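折腾了几个月,终于把书房那张旧桌子换掉了。新桌子是 Skidmont 的黄色木纹桌,配了同一家店里买的一只白色竖纹小杯。两样东西一起写,桌子为主,杯子为辅。都是自己花钱买的。

## 为什么换

原来那张桌子是深胡桃色,台面高光漆,白天窗户一照就是一大片反光,晚上开灯也晃眼。落灰特别明显,早上擦完下午又是一层。边角还是直角,从旁边过的时候大腿撞过很多次。去年 November 那会儿就想换,因为搬家的事一直拖着。

当时列的要求不多:

- 台面颜色要浅,不要高光
- 边角要圆
- 不要抽屉,抽屉里永远会变成杂物堆
- 重量一个人能挪得动

对比了三家。Tudose 的那款最便宜,但是只有白色和灰色,店里的样品边缘已经有点起皮,看着不太放心。Kurkine 的做工最好,桌腿粗,板子厚,价格也是三家里最高的,而且配送要另外预约,上楼费单算。Skidmont 居中,有这个黄色,运费包含在内,最后选了它。

## 到货和安装

两个纸箱,一个装台面,一个装桌腿和五金。台面四角有护角泡沫,外面包一层薄膜,撕掉之后没有划痕。五金包里每种螺丝单独一个小袋,袋子上有编号,和说明书对得上。这一点比以前买过的平板家具强,以前那种是所有螺丝混在一袋里,要先分半天。

说明书共 8 页,中文部分翻译得一般,有一处把"垫圈"写成了"戒指",看图能明白。附的六角扳手太短,拧到最后使不上劲,建议用自己的工具。有一条桌腿的安装孔稍微偏了一点,螺丝要斜着先带进去,再慢慢扶正,多花了些时间。装好以后在四个脚下面贴了毛毡,毛毡要自己准备,箱子里没有。

安装的时候最好把台面反扣在毯子上。地板如果不平,先别把螺丝拧死,翻过来站稳,再从下面逐个拧紧。

## 颜色和台面

网页上的图偏柠檬黄,实物更暖一些。买之前担心太跳,放进房间以后反而觉得合适,书房朝北,常年偏暗,一大块亮黄色摆在那里,整个屋子看着没有以前那么沉。

木纹是细直的线条,不是那种大块的山形纹。远看几乎是纯色,坐下来低头才看得出纹路方向。用手摸过去是平的,没有凹凸的纹理感,所以写字时下面不垫东西也可以,圆珠笔不会卡。
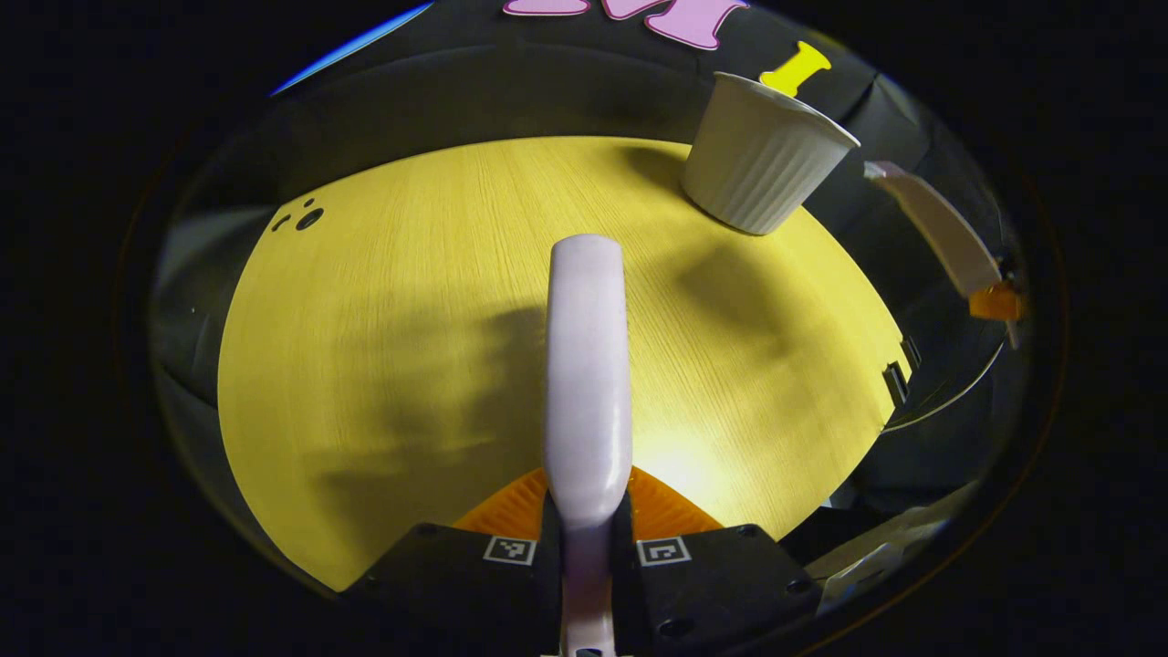
有读者在上一篇选购记录下面留言,说自己用的也是黄色台面,半年下来最大的麻烦是铅笔印:手侧面蹭到的石墨会糊开,浅色底子上一眼就能看见,用湿布越擦越大片,后来改用白橡皮先擦一遍再用布,才干净。留言里还提到,黄色很挑灯,冷白光下面会发绿,换成暖一点的灯泡之后就正常了。

这两点都试过了,情况一样。铅笔印确实要先用橡皮。灯的问题也有,原来台灯是冷白光,晚上看台面颜色有点怪,换了灯泡以后好很多。准备买的人可以把灯泡的钱一起算进去,不贵。

另外补充一下液体的情况。茶水滴在上面,十几分钟内擦掉没有痕迹。咖啡试过放一晚,早上有一个浅浅的圈,用小苏打加水敷一会儿能去掉大半,凑近还是能看到一点。酱油没有试,也不打算试。热的东西没有直接放过,说明书上写了要用隔热垫,照做就是。

胶带不要直接贴在台面上。纸胶带没事,透明胶撕下来会留胶,要用酒精棉片慢慢擦。酒精用多了担心伤表面,擦完马上用清水布过了一遍,目前没有发白。

## 孔和走线

桌面上的小圆孔,刚拿到时看着有点别扭,总觉得会积灰。用了一阵以后,灰确实会进去,吸尘器换细嘴吸一下就行,大概一个月弄一次。写字的时候纸如果正好盖在孔上,笔尖会陷下去,所以本子要往旁边放。这个位置如果再靠边一点会更好用。

走线方面没有专门的线槽,桌子下面也没有挂篮。台灯的线和充电线是用理线夹固定在桌腿上的。对线多的人来说,这张桌子不算友好。Kurkine 那款自带挂篮,如果要放两台显示器,还是看那一款。

## 稳定性

正常写字、打字没有晃动。双手撑着桌边站起来,会有轻微的前后位移,声音没有。放一台缝纫机试过,低速没问题,高速的时候台面上的小东西会跟着抖,针盒慢慢往边上走。如果主要用来踩缝纫机,建议靠墙放,或者换更重的桌子。

圆边是这次最满意的地方。手腕搭在桌沿不硌,路过也没有再撞疼过。小孩来家里玩,在桌边剪纸、粘贴,也不用老盯着桌角。他们走了以后,剪下来的粉色纸片到处都是,黄底上很好找,收拾起来比以前那张深色桌子快。

## 配的白色小杯

杯子是 Tornulier 的,陶瓷,外面一圈竖棱,口比底宽,样子像烤舒芙蕾用的小盅。买来不是喝水用的,放在桌上装零碎:回形针、橡皮头、图钉、拆下来的纽扣。

优点是稳。装满以后手肘碰一下不会倒。口开得宽,手指可以直接伸进去拿东西,不用倒出来找。白色放在黄色桌面上也很清楚,找的时候不会看漏。

缺点有两个。一是杯底没有上釉,有点糙,在桌面上拖动会有沙沙的声音,时间长了恐怕会磨出印子,所以底下剪了一块圆形软木贴上。二是竖棱的缝里容易存灰,平时用干布擦不到底,要拿旧牙刷沿着棱刷一遍,再冲水。

拿来装长的东西不合适,笔插进去会歪,剪刀更不行。杯身矮,只适合小件。想要笔筒的人请另外买。

厨房里也用过一次,蒸了一个蛋羹,上面盖了盘子,出来没有裂。容量比一般饭碗小不少,一个鸡蛋加水刚好。现在那一只已经专门放文具,没有再拿回厨房。

## 价格

桌子标价 300,店里活动减掉一部分,具体要看下单的时候有没有券。杯子单买不划算,和桌子一起下单会便宜一些,但是杯子是另外一个仓库发的,晚到了 5 天。退换要自己寄回,大件的运费不低,下单前一定先量好门和走廊的宽度。

保修卡在台面箱子的底下,用胶带粘在纸板内侧,扔箱子之前找一找。差一点就跟着纸板一起扔了。

## 适合谁

房间偏暗、平时写字和做手工比较多、线不多的,可以买。需要多台显示器、要装升降支架、或者对台面污渍特别介意的,去看 Kurkine。预算很紧的可以等 Tudose 出别的颜色,起皮的问题最好去店里亲手摸一下边缘再决定。

打分的话,桌子给 8 分,满分 10 分,扣在孔的位置和扳手上。杯子给 7 分,扣在没上釉的底。

后面会再试一种硅胶桌边条,看能不能解决坐久了小臂发凉的问题。桌腿上的螺丝打算入冬前再紧一遍,到时候如果有松动,会在这一篇下面更新。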